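Last updated: October

Naveen Garg writes the planner that runs the sandwich cell at Ramcombe. The planner is called Gautam, and it decides which ingredient to take next, where to grasp it and when to give up on a grasp. Akash Rana maintains the perception code that feeds it. They were interviewed together at their desks.

Garg began with the task file. "A recipe is a partial order. The bottom bun comes first and the top bun comes last. Between those two, the planner is free to choose, and it chooses on expected grasp success."

Early versions fixed the order completely. According to Garg, a single missed tomato slice would then stall the whole run. Gautam now replans after every placement, with a limit of 2 retries per ingredient before it asks for an operator.

Rana's part is harder to test. "Bread is easy. Shredded leaf has no pose. We stopped estimating one and segment the pile, then pick a height to close at." His model, Plullow, was trained on 3,244 labelled views, of which 1,579 contain shredded leaf. Clear acrylic was a separate difficulty – the depth values behind it are unreliable, so the dividers are loaded as fixed geometry and masked out before segmentation.

Asked about the wrist camera, Rana said it is used only for the last stage of an approach. "The fixed view tells you which station. The wrist view corrects the final offset. If they disagree by more than 3 millimetres, we trust the wrist."

Garg would like force sensing in the placement step. At present the arm descends to a height computed from the stack model, and the model assumes nominal slice thickness. "Tomato is never nominal," he said. The change is planned for the next release, once the logging tool, Plilley, can record force at full rate.
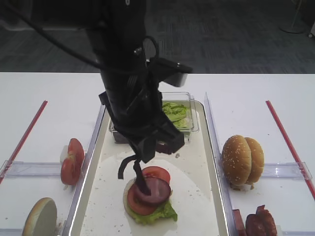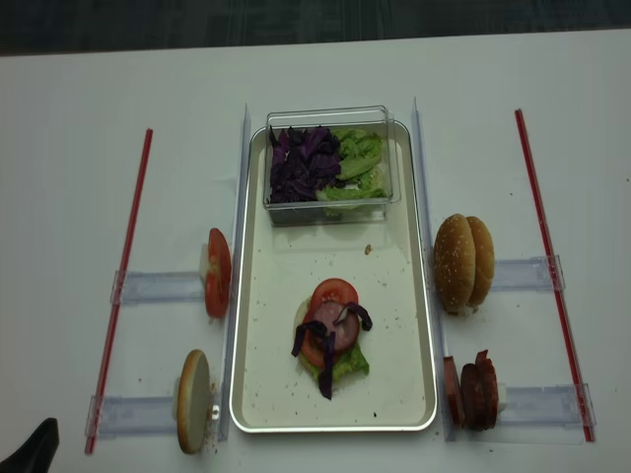
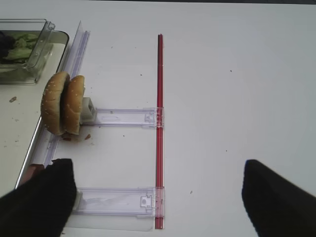

The sandwich cell at Ramcombe. The last view is from the wrist camera.

Contact the editors | Copyright Ramcombe | Back to top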